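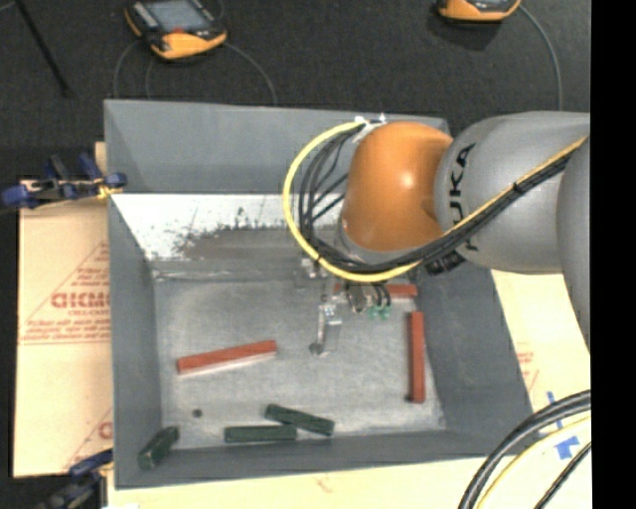

ok so the Dekker Street parking change. went to the town hall thing in Grirville last night, typing this on the bus so bear with me

1/ they want to cut 58 street spots between the library and the old Oltham bakery. for a bike lane. fine with the bike lane

2/ but the lot behind the library is permit only until 6 pm?? so where do people park to return a book

3/ city says 1,582 permits sold last year. lot holds 847 cars. do that math

4/ guy from the transit office said "use the Ovholm park and ride." the 54 bus from there comes once an hour. once. an hour. and it stops at 7

5/ my idea: open the lot to everyone after 3. costs them a new sign

6/ asked about it at the mic, got "we'll take that under advisment." ok

7/ lady behind me wanted the loading zone by the pharmacy moved around the corner, got a big clap. she's right, the trucks block the crosswalk every single morning

8/ comments open til the end of December, form is on the city site under Streets, NOT under Parking. took me forever to find

9/ my stop. will add the link when i get home, if teh site is up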